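Notebook, February: badge scans vs. actual leads, Grolo booth at Skorell
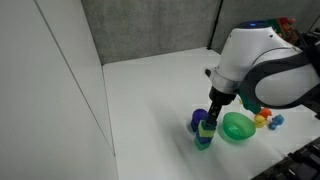
Gripper on a three-block stack, yellow-green block on top.

Pulled the scan export this morning before anyone could put it in a slide. 1,272 scans over the run of the show. Sales is already calling them leads. I'd like to see what's left once the obvious junk comes out.

First pass: dropped blank emails, exhibitor badges, and repeat scans of the same badge inside 30 minutes. The repeats are worse than I expected. The rental scanner beeps late, so people scan twice to be safe, and the export keeps both.

Second pass: matched against the Sabatier list we already had. 600 of the rows were people we could have emailed for free from the office. Some of them may have moved closer to buying because they stopped by, but the scan doesn't say so and I'm not going to pretend it does.

Third pass: rows with any note typed in by booth staff. 42. Read every one. Several just say "nice" or "follow up," with no hint about what. One says "wants the pen."

The prize drawing bothers me most. We put the scanner next to the entry bowl, so a scan could mean "tell me about Grolo" or "I'd like a free speaker," and the two look the same in the file. Skumora's pitch is that their scoring sorts this out afterward. Asked them what it scores on. Job title and company size, mostly. A director who wants a free speaker still comes out on top. Not convinced, and the trial isn't cheap.

Things to try at the next show:
- drawing on a separate scanner, far end of the counter
- one required question before a scan saves (timeline, probably)
- staff type the note before the visitor walks off
- export at 5 p.m. each day, while people still remember who they talked to

Possible hole in all this: the required question will slow the line, and staff may just tap the first answer to clear it. Shuffle the answer order and see if the first slot always wins.

Not sending a cost per lead until sales agrees on which count goes underneath. Raw export is in the shared folder, cleaned copy next to it. Please don't sort the cleaned one, the match column breaks.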